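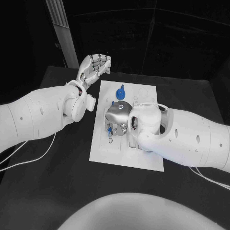 The assembly board at Cenatetti's training room in Stisstead.

Teaching by Hand

The operators at Cenatetti do not write code. They sit at a desk one room over from the robot, put on a headset and a pair of gloves, and move their own hands. The robot moves with them. Every joint angle is saved, and so is everything the head camera sees.

The company calls the program Plolia. Since May it has recorded 2000 runs of the same kind of job, putting small parts where they belong on a flat board. A good run takes 88 seconds. Operators work in shifts of 2 hours, because tired hands make sloppy recordings, and sloppy recordings teach sloppy habits.

New operators start with the large parts. Pegs come later.
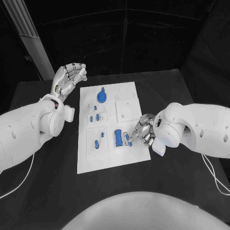

Remote control gives an operator sight but very little touch. The gloves buzz when a finger meets something, and that is all. A person at a kitchen table would feel a part tilt and correct it without thinking. Here it has to be done by eye, and on a peg as small as the blue one between the right hand's fingertips, the fingers themselves block much of the view. Operators learn to come down slowly and let go late.

The older method, called Han in the shop, is still used for some lessons. A trainer stands beside the machine, takes hold of the arm and pushes it through the motion. It is slower — a session yields 37 usable runs at best — but the trainer can feel the part seat.

Cenatetti plans to keep both. The next board is already being cut, with tighter holes.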